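4.2 Tableware and shared surfaces

We were rather looking forward to this part of the review, as glazed crockery is what most households would ask the Livix kit to handle first. The kit was used as Otano supplies it – two fingers and a small wrist camera – with no extra padding and none of the paid add-ons. Of the 308 attempts in our log, 16 were set aside when the software had to be restarted.
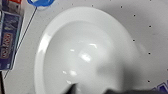
Figure 3. White ceramic bowl from the wrist camera, with the gripper fingers at its lower side.

Shiny glaze deserves a patient word. Bright reflections sit inside the basin and can look, to a depth estimate, very much like small raised objects. The Kuipers grasp planner sold with the kit has a setting for this, and we would gently urge new owners to find it early – it is tucked away under the lighting menu. We also kept everyday belongings near the crockery, a phone among them, as real tables are seldom tidy.
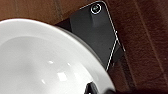
Can the kit be used without a subscription?
The basic grasp planner works without one, but the Banetti object library is paid for separately.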